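Wanden are an indie folk group from the river town of Skemgate, formed by school friends who began by playing old ballads in one another's kitchens and slowly, over a good many winters, found songs of their own. They are best known for their close three-part singing and for the album Rarico, which is still much loved in the town and well beyond it.

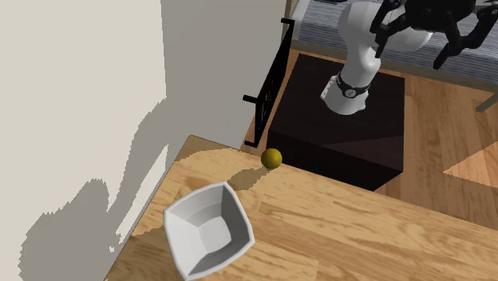 Ching-wen Chou
Contributing Editor, Folk and Roots

The group's first recordings were made on a borrowed tape machine and sold at shows in a run of 100 copies, every one with a hand-lettered sleeve. A small label, Cheung, heard one of these and offered to pay for a proper album – a kindness the band have mentioned in nearly every interview they have given. 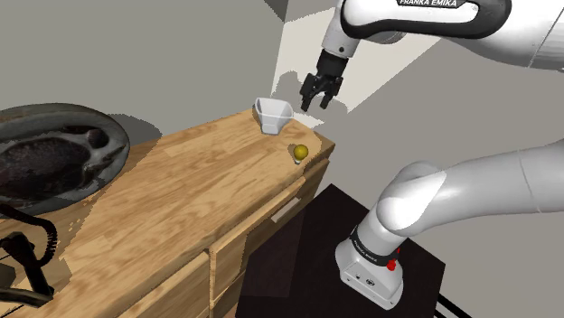

Rarico followed in August of the next year, with 13 songs, most of them recorded live with everybody standing in the same room. The long closing track, "Ferry Light," became a favorite on late-night radio, and it usually ends their concerts to this day, often with the crowd taking the last verse. A tour of small halls came after, and the homecoming show filled all 276 seats of the old Skemgate chapel. The band have since recorded a second album there, a quieter set with harmonium and fiddle.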